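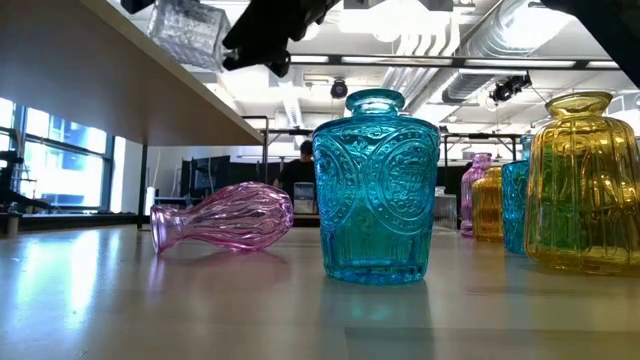 Small claims and tenancy matters: frequently asked questions

Which matters does Plustura accept?
Residential tenancy disputes, unpaid invoices and minor property damage claims. Criminal and family files are referred to Sandu.

How is a new file opened?
Submit the intake form with the lease or contract attached. Files are numbered on receipt (e.g. 2627) and the number must be quoted in all correspondence. Conflict checks are completed within 4 business days.
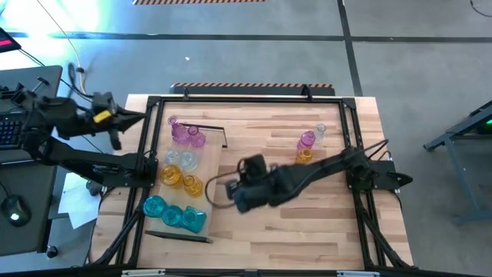
Can I change counsel after a hearing date has been set?
A change is permitted on written notice to the registry and the other party. The hearing date stands unless an adjournment is granted.

Are cheques accepted for the retainer?
Certified cheques only, payable to Plustura in trust.

Last revised March 2021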